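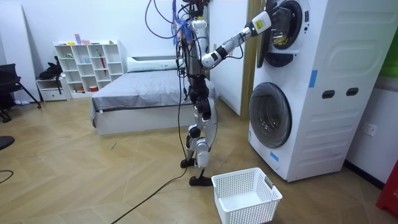 One arm in the upper door of the washer-dryer.

Halel Mail Filter for small offices

Halel is a mail filter from Rudden. It stands between the internet and your mail server, reads each incoming message, and decides if the message goes to the inbox, to the holding folder, or back to the sender. You do not install anything on the computers of your staff. You change one record at your domain provider and the rest is done in our control panel.

Many offices come to us after a bad week, when one address was published on a web page and the junk started. For this case Halel has a setting with the name Quiet Start. It holds every message from an unknown sender for 31 minutes and then checks it again, when the lists of bad senders are more fresh. Known customers do not wait. You can switch Quiet Start on for one mailbox only, for example the sales address.

What is filtered

Bulk advertising, false invoices, password traps, messages that pretend to come from your own director, and attachments with macros. Newsletters are a separate group. Some people want them and some do not, so each user decides alone.
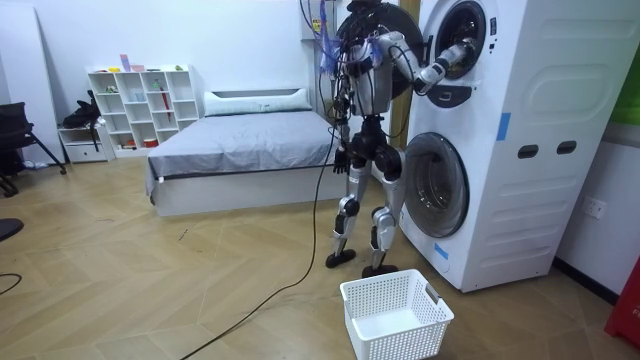 At the stacked machines, right hand in the drum.

Plans

Halel Small is for up to 1,000 messages per day. Halel Office is for up to 3,000 messages per day and adds the shared holding folder. If you go over the limit, the mail is still delivered and still filtered – we write to you and ask if you want to change the plan. Both plans include outgoing mail check, which stops a stolen account before it sends junk in your name.

The holding folder

Held messages stay for 31 days. Each morning the user receives one summary with the sender and the subject of every held message, and can release it with one click. Please tell new colleagues about this summary, they sometimes delete it. 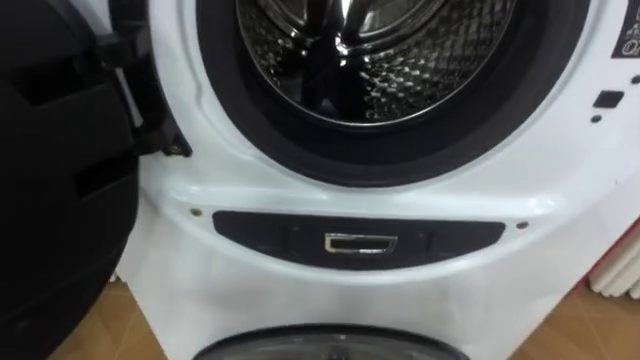 The administrator sees the same folder for all users and can search in it by sender, date or size. Export is in plain CSV.

Works with

Kelemen Mail Server from version 4, Jevard Groupware, and any other server which accepts standard SMTP. For Jevard the user list is copied automatically every night. For Kelemen you must upload it, but a direct connection is planned for September.

Current version: 434, released August 16, 2020. Changes: faster search in the holding folder, corrected time zone in the morning summary, new sender rules by country.

Trial period is 31 days, with all functions of Halel Office. No card is needed.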